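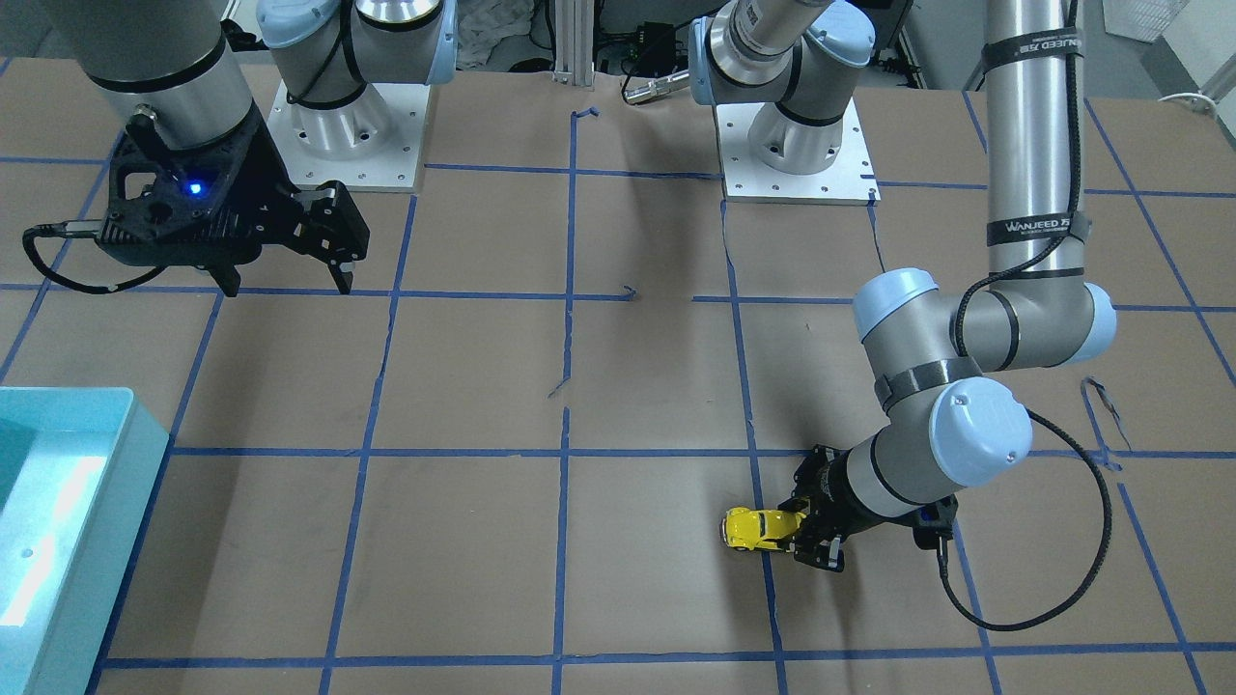 Table with tape grid and the two arms

Ticket: Candidate list upload rejected, Drirkberg municipal by-election
Opened by: Busisiwe Du Plessis, Drirkberg election office
Assigned to: Nuwan Mondal, Trilov support
Opened: Feb 18, 2021
Priority: High

Busisiwe Du Plessis:
Good morning. We are trying to upload the final list of candidates for the by-election into Trilov. The file is the same format that we used in December for the ward vote in Gelen, and that time it was accepted. Now the system shows the message "Ward code not valid for this contest" and it stops at line 6. The law gives us a fixed period to publish the list, so please look at this with priority. I attached the file and the log.

Nuwan Mondal:
Hello Busisiwe, thank you for the file. I can repeat the error on our test server. Line 6 is the first candidate for Hoani ward. The lines before it are all for the center ward and they pass. Can you please tell me if the border of Hoani was changed after the December vote?

Busisiwe Du Plessis:
Yes, it was changed. The council joined two small polling districts to Hoani in January. The voter register was updated by the province, but I do not know if somebody updated the ward table in Trilov. I do not have the rights to see this table.

Nuwan Mondal:
I checked it now. The ward table has 2 entries for Hoani, the old one and the new one. The contest is connected to the new entry, but your file has the old code. So the upload is refused. Please do this:
1. Open Contests, then Wards, and copy the new code for Hoani.
2. Replace the old code in your file in all lines for Hoani.
3. Save as CSV with UTF-8, do not use the Excel default.
4. Upload again with "Check only" switched on.
I gave your account read access to the ward table.

Busisiwe Du Plessis:
I have done the steps. The check passes line 6, but now there is a warning on line 8: "Name on ballot longer than 80 characters". The candidate has a long family name and the party name is written in the same field.

Nuwan Mondal:
This one is a warning only and it does not block the upload. But the ballot printer will cut the text, so I advise to move the party name to the field "Affiliation".

Busisiwe Du Plessis:
I moved it and the check is clean. The real upload is also finished and the list is visible on the public page. Can you please close the old Hoani entry, so my colleagues do not choose it by mistake?

Nuwan Mondal:
The old entry is set to inactive. It stays in the archive for the December results. I keep the ticket open until your ballot proof is approved.

Status: Waiting for customer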